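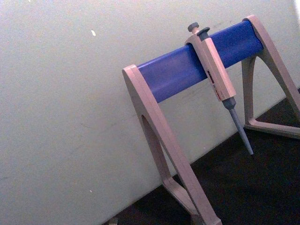 Pipette stand with blue crossbar on a dark worktop

Tindwood Sikora Laboratory Bench
Free-standing bench for teaching and general laboratory use
Price: £637.00 excluding VAT
Delivery: UK mainland included

Product details

The Sikora is a free-standing bench with a welded steel underframe and a flat top. It is sold flat-packed and goes together with the hex key supplied. Two people can build one in less than an hour. It does not need fixing to the wall, although a bracket kit is available for rooms where benches are likely to be pushed or leaned on.

The frame is set back from the front edge so that a person can sit at the bench on a standard lab stool. There is no front rail at knee height. A rear rail carries the cable tray, and the tray lifts out for cleaning.

Each leg has a screw foot with a rubber pad. The feet adjust from above with a spanner, so the bench can be levelled after it has been loaded. If you use a balance on the bench, level the bench first and the balance second.

Specification

Working height: 894 mm with feet fully in
Depth: 802 mm
Width: 1200 mm, 1500 mm or 1800 mm (same price)
Frame: powder-coated steel, white or mid grey
Tops: black, pale grey or white
Edges: square, lightly rounded on the front
Maximum load on optional undershelf: 70 kg, spread evenly

Choosing a top

All three tops are the same thickness and are made from the same solid board. Black is the one most often ordered for teaching rooms. It hides old stain marks, but dust and dried salts show up on it. Pale grey is easier to keep looking tidy between cleans. White gives the best contrast for coloured liquids and is the usual pick for titration work.

The board stands up to water, dilute acids, dilute alkalis and common alcohols. Strong acids should be wiped up at once. Do not put hotplates or burners straight on the surface; use a heat mat. Sinks and service holes can be cut at the factory if you send a drawing with the order. We cannot take back tops that have been cut.

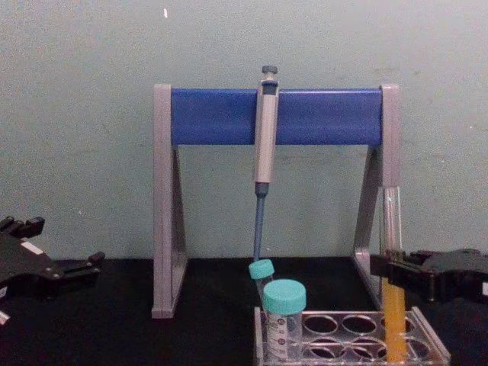

Cleaning and care

Wipe down with warm water and a mild detergent, then dry with a soft cloth. Disinfectant may be used but should be rinsed off afterwards. Avoid scouring pads and cream cleaners, which dull the finish. Check the frame bolts once a year. Many schools do this in April with their other furniture checks.

Optional extras

Undershelf, full width
Wall bracket kit
Ustitz cable tray lid
Brekatero lab stool, gas lift, with foot ring
Locking castors, set of four (adds to the working height)

Delivery and returns

White frames with black tops are normally in stock. Other colours are made to order, and we will confirm a date by email. Delivery is to the ground floor unless agreed beforehand. Please check all boxes for damage before signing.

Uncut benches can be returned unused in their original packing within 14 days.

Order code: TW-SIK
Prices checked 28/09/2024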